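4. Forming the Hanging Loops

The Tudora kit comes with one spool of red wire and a bag of printed tags. Each ornament needs one loop. Make all of the loops before you start on the Oakley frame in Section 5.

1. Clear a flat work surface and wipe it down.

2. Pull the wire off the spool slowly and cut a piece 200 mm long. Use side cutters. Kitchen scissors will crush the end.

3. Straighten the piece between your fingers. Small waves are fine, but cut off any sharp kink.

4. Hold one end as the tail. Bend the other end up and over in a wide curve, then bring it back down until it crosses the tail. Leave the loop taller than it is wide.

Caution: Wire ends are sharp and can spring back. Wear eye protection and keep the ends pointed away from your face.

5. Check the shape from the front. The top should be round, with a single crossing at the bottom – if the top comes to a point, open it up over a pencil.
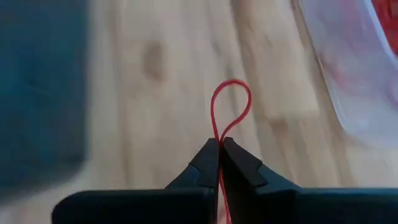 6. Pinch just below the crossing and twist the short end around the tail 3 times. Trim any extra.

Note: Do not twist above the crossing. This closes the loop and it will not fit over the Trikmont hook.

7. Set the finished loop aside with the tail straight. The tail is threaded through the tag in Section 5, step 2.

Replacement wire can be ordered from Nurnitz under part number 1324.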